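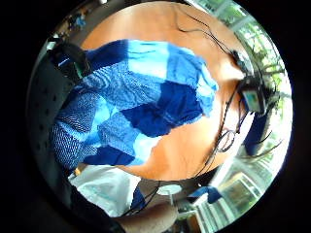 Hye-jin Na

Home | Meetings | Patterns | Yarn Bank | Contact

Print this page | E-mail this page

Last updated: March

Dallia Knitters — minutes of the monthly meeting

I took the notes again this time, so if you remember something differently, tell me and I'll fix it before we read these out next month. We got going at ten past seven. Present were Harsh Thakur (in the chair), Shaohua Lü, Ertuğrul Gezer, me, and most of the regular evening crowd. Ruan Naidoo sent apologies, then walked in at half past anyway, so please count him as here.

Last month's minutes

Read and agreed, with one correction. I had written that the Torka yarn was all wool. It's a wool and acrylic blend and can go in the machine on a cool wash. Sorry to everyone who has been washing swatches in the sink!

Blankets for the Murín Street shelter

We spent most of the evening on this. The shelter has asked for 14 blankets and would like them before the weather turns. Each one is 80 squares, eight across and ten down, and we agreed to keep it that way even though Ertuğrul made a good case for bigger squares and fewer seams. His point was that sewing up is where we always get stuck, and he's right, I have a bag of squares in my closet from two winters ago. But the beginners like a small square because they can finish one in an evening, and a lot of our beginners are doing this on the bus.

Shaohua has been through the boxes and we have 240 squares ready to go, which is three blankets' worth. She wants everybody to please, please measure before handing in. Some of the squares in the last box were closer to rectangles, and a few had been cast on so tightly that the bottom edge was pulling in. Anything that's a little off can be blocked. If it's very off, she'll put it aside for the odd-sizes blanket, and there was a good bit of talk about whether we want an odd-sizes blanket at all. I do! I think they have more life in them. Harsh said he'd rather see it laid out first, and we left it there.

Stitches: garter, rib or anything else you enjoy, as long as it lies fairly flat. No lace this time. The shelter said small fingers and toes get caught in the holes, and none of us had thought of that.

Colors: still any color you like, but if you're doing a whole blanket yourself, try to stick with one family so it looks planned. Ruan asked if we could have one in team colors. We didn't ask which team. He can do it if he buys the yarn.

Sewing-up night

We're setting aside a Friday for sewing up, starting at six. Bring a blunt needle and good scissors. Mattress stitch for everybody, and Shaohua will do a quick lesson at the start — I'll be in the front row, my seams look like a zipper that lost a fight. Ertuğrul is bringing soup. Please bring your own bowl, we ran out last time and somebody had theirs in a measuring cup.

Yarn bank

Gavuner, the shop by the station, has given us 28 balls of worsted in mixed colors. Harsh wrote to thank them and will drop off a card too. Take what you need for shelter squares and write it in the book. If you want some for your own projects, drop a little something in the jar.

We talked about moths again. The new bins have proper lids and there hasn't been a sighting since they came. Ruan is in favor of cedar blocks, Shaohua says they only work when they're fresh, and I've been asked to find out what they cost. I haven't done it yet.

Room and heating

The heater in the back corner is still making that ticking noise. Harsh has reported it twice. We'll keep the chairs toward the front until it gets looked at. Also, whoever is moving the floor lamp, could you put it back by the bookcase when you're done? The people doing dark colors can't see their stitches without it.

Pattern swap

Ertuğrul brought a hat with a folded brim and passed around copies. There are a few left in the folder. Row nine has a mistake in it, it should say knit two together, so pencil that in on yours. I promised to write up my mitten pattern for next time, and I'm putting it here in the minutes so I can't get out of it.

Any other business

Shaohua asked if we could start on time. Agreed, mostly by the people who were on time.

A set of bamboo needles and a tape measure were left behind last month and are in the lost and found tin.

To do

Harsh — chase the heater, card for Gavuner
Shaohua — bring the measuring template to every meeting
Ertuğrul — soup
Me — cedar prices, mitten pattern
Ruan — team yarn, if he's serious

We finished at five to nine. Harsh locked up.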